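La editorial Verkolton publica este otoño la edición de bolsillo de Velham, la novela romántica que abrió la serie Grollar. La autora, que no firma con su nombre civil y prefirió no darlo para esta entrevista, respondió por escrito y luego por teléfono.

El libro alterna 2 puntos de vista en 45 capítulos. Ella es cirujana y vuelve al hospital comarcal donde hizo la residencia; él administra la finca familiar y está a punto de venderla. «La alternancia no es estricta», precisa. «Hay 3 capítulos seguidos de ella en la parte central. Con el esquema regular, la ruptura se contaba dos veces».

La primera versión tenía un prólogo situado diez años antes. Lo suprimió en la segunda revisión y repartió la información en los diálogos. «El género admite el prólogo, pero retrasa el encuentro. En mi caso lo retrasaba hasta la página cuarenta».

Sobre el final feliz, que considera una condición del contrato con el lector, es tajante: «No se negocia. Lo que se negocia es el coste». También defiende la extensión de las escenas de trabajo, que su editora propuso reducir a la mitad. Se quedaron casi íntegras. «El personaje decide con las manos. Si quito el quirófano, tengo que explicar su carácter con adjetivos».

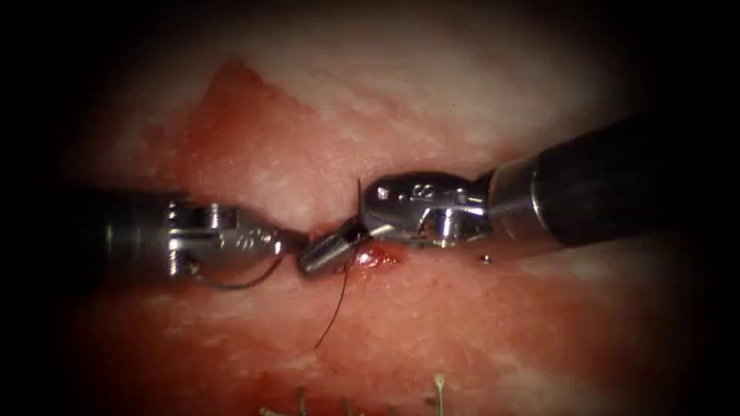

Para Nikolovski, la novela funciona mejor en los capítulos de él, donde la frase es más corta y el conflicto económico sostiene la tensión sin recurrir a malentendidos. La autora no discute la observación. «Los escribí después y de corrido. Los de ella los rehíce varias veces, y eso se nota en el ritmo».

La edición de bolsillo corrige erratas y una incoherencia de fechas: la boda de la hermana pasa a marzo. El segundo título de la serie está entregado y cambia de protagonistas. «La finca sigue ahí. Ellos aparecen en una cena y poco más».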